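4.2 Collection in unmodified rooms

The second part of the study asks whether a gripping policy trained on hand-collected recordings carries over to rooms that were not set up for it. In Section 4.1 all recordings were made at one bench in the Stimar lab, with fixed lights and a plain background. For this part we moved collection into ordinary meeting rooms at the Branilia and Heffernan buildings. Furniture and personal items were left where they stood, and the ceiling lights were on throughout.

Operators carried the same hand-held tool used in Section 4.1. The camera sits behind the fingers and looks forward along them, so the fingers appear at the bottom of every image in the same place. We rely on this. The learned policy gets no separate measure of the opening between the fingers and has to read it from the image. The pads are bright magenta so that they separate easily from furniture and skin, although a wall of a similar color can weaken the contrast. We expected trouble in rooms with red or pink walls and included one on purpose (Figure 3).

Each recording starts with the gripper open and empty. The operator approaches the target, closes on it, moves it to a second location and opens again. Operators were asked to work at a normal pace and not to repeat a failed grasp inside the same recording. Failed grasps were kept and labeled as such.

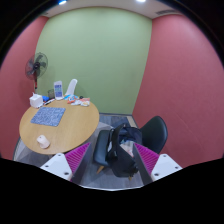
Rusent Heffernan-Stimar
Research engineer, Branilia Manipulation Group

Figure 3. View from the hand-held gripper in the red-walled meeting room, with nothing between the pads. The computer mouse near the front edge of the round table and the snack packets toward the back both belong to the target set.

The wide lens bends the side walls outward, and we did not correct for this. Correcting the image removes part of the view at the sides, and in early tests the policy did worse without it. The black area along the bottom carries no information about the room and was masked before training.

We collected recordings in 9 rooms and held out 7 target objects for testing. The policy was trained for 28 hours on one machine. Test trials used a fixed arm fitted with the same fingers and camera, placed at the table edge. A trial counted as a success if the object was lifted and set down inside a marked area without being dropped.

On rigid objects the policy succeeded in about 90 percent of trials, close to the bench result. Soft wrappers were harder. The usual failure was closing on the loose end of a wrapper and losing it during the lift. Clusters of packets added a second kind of error, where the fingers came down between two packets and held neither firmly. We saw no clear drop in the red-walled room for rigid objects. For wrappers the rate was lower there, but that room also had most of the cluttered tables, and we can't separate the two effects with this data.

Chairs close to the table were a problem during collection. Operators had to reach over or around them, which gave approach angles the fixed arm could not copy. We dropped those recordings from the training set in February and retrained. Results in Table 2 are from the retrained policy.

Posted 25/09/2018
Shares: 12
Comments (3)

gripnotes
Did you try another pad color in the red room? Green would be easy to test.

mlk_bench
Would like to see the wrapper results split by single packet and cluster. Table 2 puts them together.

tessel8
We had the same problem with chairs. We ended up adding a limit on approach angle while recording and it saved a lot of cleanup.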